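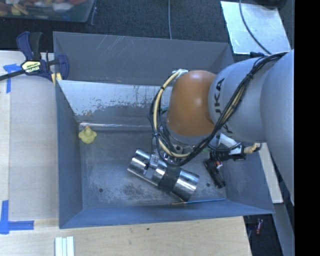 Annelore Ehlers asked whether she could still bring garden waste to the Tumel site after the new hours start. She can, and so can anyone with a household permit. The answers to the other questions we get most often are set out on this page.

When is the site open?
From 8 in the morning until dusk. The new hours apply from 20th September.

Do I need a permit?
Yes, for cars as well as vans. Permits are free and one per household. Apply at the Durrani Road office with proof of address.

How much can I bring?
Up to 70 litres of rubble per visit. There is no limit on paper, glass or garden waste.

Can I bring paint?
Only if the tin is empty or the paint has dried hard. Liquid paint goes to the Floser depot.

Can I take things away?
Not from the main site. The reuse shop next to the gate sells furniture and bicycles and takes cards only.

Are trade vehicles allowed?
No. Traders should book a slot at the Floser depot two days ahead.

Who do I contact about a lost permit?
Write to Žydrūnas Vanags at the permit desk. A replacement takes around a week.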